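Chapter 7
Shared Cells and Soft Goods

Written rules for handling soft goods came late to the Zomenham plant. Its June rulebook is used throughout this chapter. 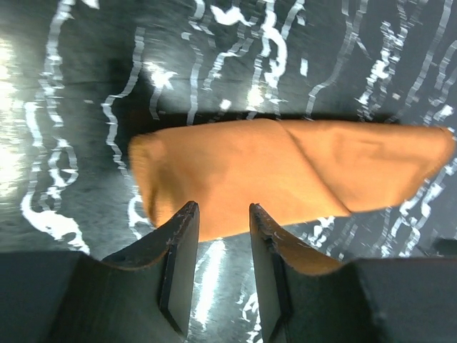
Figure 7.1 Gripper fingers and folded cloth on a patterned tabletop.

Rule 1 covers approach. The arm slows before the fingers reach the fabric, and the speed limit is posted at the cell.

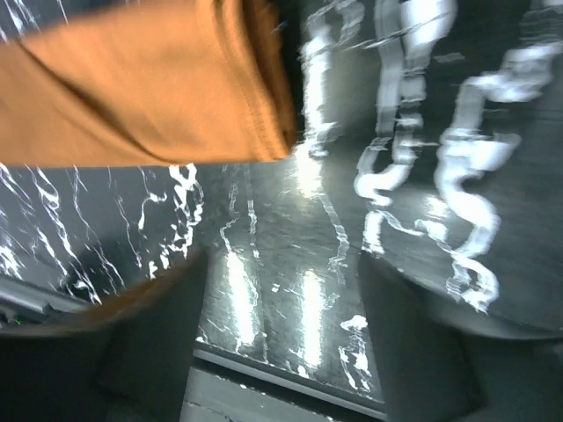 Rule 2 sets the inspection of finger pads at every 1,000 cycles. Worn edges can snag a weave, so the result goes in the log.

Rule 3 applies where two arms share a table. Only one may enter the center zone at a time.
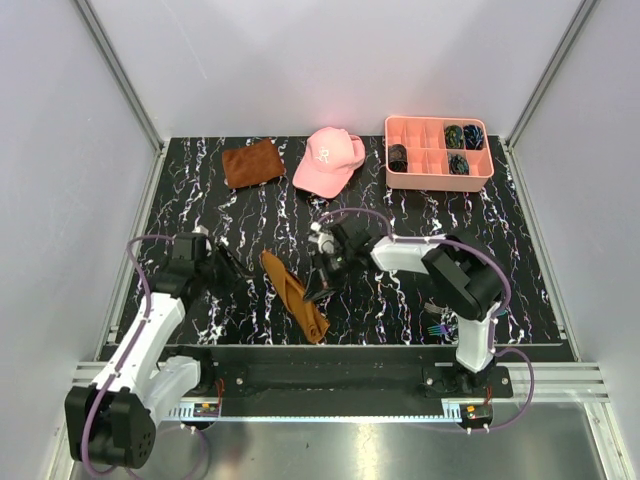 Gindutex objected that the third rule costs too much time, and asked for both arms to be allowed in at reduced speed. The plant kept the rule.

Grip force is set per fabric and recorded before a run. 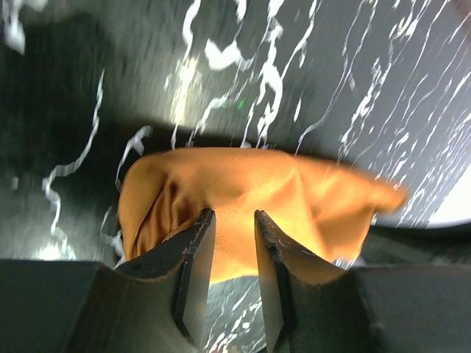

Who may change the grip force? The shift lead, after signing the log.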